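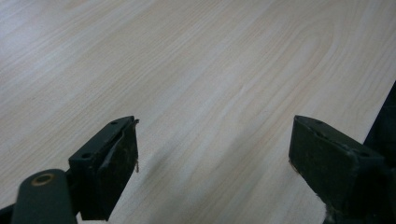
Ilango Pisharody wrote:

> Sorry for the long post, have been reading the list for ages and never
> had anything worth asking. We've a side path at Bistdale, runs from the
> road gate up past the house to the back garden. 22 metres long, slopes
> all the way, steepest bit is by the water butt. Client wants to get rid
> of the old slabs and have self-binding gravel instead. She saw it in a
> park and liked it. I've laid it twice, both times dead flat, both times
> fine.
>
> Questions really are
>
> Is it mad to put it on a slope at all? Supplier (Mazandarani) says yes
> you can, a man I used to work with says never.
>
> Edging. Was going to use the Orkisico steel strip, as I have a load of it
> left over. Client would prefer timber.
>
> How deep. I've seen all sorts written down.
>
> And what do people do about the downpipe, there's one that empties
> straight on to the path at present and has done for years by the look of
> the moss.

Ilango, quick answers in between a school run and a delivery so excuse the state of this.

Slope first. No you're not mad. It depends how steep and you haven't said. Get a level on it, a straight plank and a spirit level will do, measure the drop over a metre and write it down at a few places up the path. Anything gentle, go ahead. If the bit by the butt is dropping 7 cm in the metre or more I would stop and think. Not that the stuff slides off down the hill, it doesn't, it's that the fines get washed out of the top and you are left with a skin of loose bits sitting on a hard surface, and that's like walking on marbles. Your former colleague has probably been back to fix one of those and I don't blame him for saying never.

What I did on a job very like yours (terrace house, side passage, same direction of slope, horrible north facing wall) was to break it up. Two steps at the steep end, and the rest of it eased off so that it was nearly level between them. Client grumbled about the steps for a week and then stopped. But if she has a wheelbarrow or a pushchair or bad knees then steps are no good and you need to ask her before you draw anything. Ask about bins as well. Everyone forgets the bins. If that path is how the wheelie bins get to the road gate then I'd be against gravel of any sort on the steep part, the wheels cut two grooves and the water finds the grooves and off you go.

> Edging. Was going to use the Orkisico steel strip, as I have a load of it
> left over. Client would prefer timber.

Steel. Sorry to the client. Timber on a slope moves, it dries out and twists and the pegs lift, and once there's a gap at the bottom edge the sub-base starts leaving through it. If she really can't stand the look of steel then let the planting flop over it, you won't see it after one summer. I've used the Orkisico a fair bit. Decent enough, the joining plates are fiddly and the pins they give you are too short for soft ground. Buy longer pins. Also it's sharp when cut, file the ends, I have a scar.

One thing - set the edging so that it stands a touch above the finished gravel on the high side and level with it on the low side. Sounds fussy. But if it stands proud on the low side you've built a gutter and the rain runs the whole length of the path down the inside edge and comes out at the gate with half your gravel in it. Seen that done by people who charge a lot more than me.

> How deep. I've seen all sorts written down.

Yes you will have, and they all swear by it. What I do for a foot path, not cars:

dig out, get rid of anything soft
membrane if it's clay, don't bother on sand
100 mm of type 1 or whatever your local crushed stuff is, whacked down in two goes
50 mm of the self-binding on top, also whacked down, and that is 50 AFTER it's whacked, so put on more than you think

The last line is where it goes wrong. People put down 50 loose and end up with 35 and wonder why the sub-base is showing through by the spring. Order extra. I always order extra and I have never once sent any back, there's a hole to fill somewhere.

Camber. On the flat you'd put a crown on it, high in the middle, fall both ways. On yours with a house wall on one side I would not, I'd have a straight fall away from the house the full width. 1 in 40 or thereabouts. Keep the finished level well below the damp course, 150 mm is what you want, and check this BEFORE you dig as old slab paths have quite often been laid over an older path and nobody took the first one up. You might find you've got more to take away than you priced for. I'd put a line in the quote about it. Mine says "any further layers found will be charged at day rate" and it's saved me twice.

Moisture. The gravel wants to be damp when you compact it. Not wet, not dusty. Squeeze a handful, it should hold together and not drip down your wrist. If it turns up dry off the lorry you need a hose with a fine rose and some patience, wet it in the heap, turn it, leave it an hour. If it turns up sopping, cover it and do something else. Don't whack it wet. It pumps, the fines come up in a slurry and stick to the plate and you get a lovely smooth surface that goes to porridge the first frost.

Which leads to when. Are you hoping to do this in October? I'd get it done by then or leave it for spring. It wants a few weeks of ordinary weather to go hard. Not a heatwave, not a month of rain. Keep people off it for a couple of days if you can, and the dog.

Compactor, you'll want a small one for between wall and edging. The Bemisitz place hires a narrow plate which will get down a side passage, the normal hire shop one won't turn. Book it. There's only ever the one and the fencing lot always have it. Use a roller for the last pass if you can get hold of a roller, the plate leaves chatter marks on a slope, going up is better than going down.

> And what do people do about the downpipe, there's one that empties
> straight on to the path at present and has done for years by the look of
> the moss.

Ok this is the one I'd sort out before anything else. If you leave it it'll blow a hole in your path the first proper storm and no amount of clever edging will save you. Options as I see them.

Into the butt. You've said there is a butt by the steep bit, is it fed by a different pipe? If you can bring this one across to it, do, but then where does the overflow go. Same problem, further up the hill.

Under the path in a pipe to a soakaway in the back garden - no, wait, you said it runs UP to the back. So water wants to go to the road. You can't just send it out over the pavement, the council won't have it and quite right. Is there a gully near the gate? Lift the cover and look which sort of drain it goes to, and if you aren't sure ask, getting rainwater into the foul sewer is a pain to undo.

Or a bed on the other side of the path. Pipe straight across under the gravel, dig the bed out a bit into a dip, fill with things that don't mind getting soaked and then baked. Irises, loosestrife, the ordinary sedges. I like this best if she's got the width. Needs to be well away from the house, people say five metres, so in a side passage it may well be a non-starter. Measure it.

Also a channel drain across the path at the top so that what comes off the back garden never gets on to your gravel in the first place. I'd do this whatever else you do. Cheap plastic one is ok for feet. Put it a little below the finished surface and clean it out every autumn or it's just a planter.

Cost, as you'll want to know. Last one I did was shorter than yours and the gravel came to 337 quid delivered, in bulk bags, which was dearer than loose but there was nowhere to tip loose. That's material for the top layer only. Prices went up since so don't quote from that. Ring Mazandarani and ask what they have in the yard and ask for a bucket of it to look at, wet it, let it dry on a bit of board. The colour changes a lot. Clients pick from the website photo and then get upset. The yellow one is much yellower than you expect, and it walks into the house on shoes for the first winter. She needs to be told about this. If there's a cream carpet inside the side door, say so now.

Slabs. What are the old ones? If they're proper stone don't skip them, use them for the steps, or for a pad outside the door which will help with the shoes problem as well. If concrete, hardcore under a shed base.

Weeds, you didn't ask but she will. Some, yes. Mostly seeds blowing on from the top and not coming up from below, so membrane makes no odds. Hoe it lightly and you wreck the surface, so pull by hand when it's damp. Moss is going to be a thing on a north side. Stiff broom.

Upkeep, tell her a rake and re-whack of the worst bits every couple of years, keep 6 or so bags back - make that 6 exactly, from the same delivery, labelled, somewhere dry. You'll never match it otherwise.

If after all that the slope measures up too steep, my second choice would be clay pavers on the steep run and gravel on the rest, with a row of the pavers set crossways where the two meet. Looks intentional. Grippy when wet if you choose the right ones, and the bins can go over it.

Measure the drops and post them, somebody here will have an opinion. And say how wide it is, you gave the length but not the widht.

Lorry's here, got to go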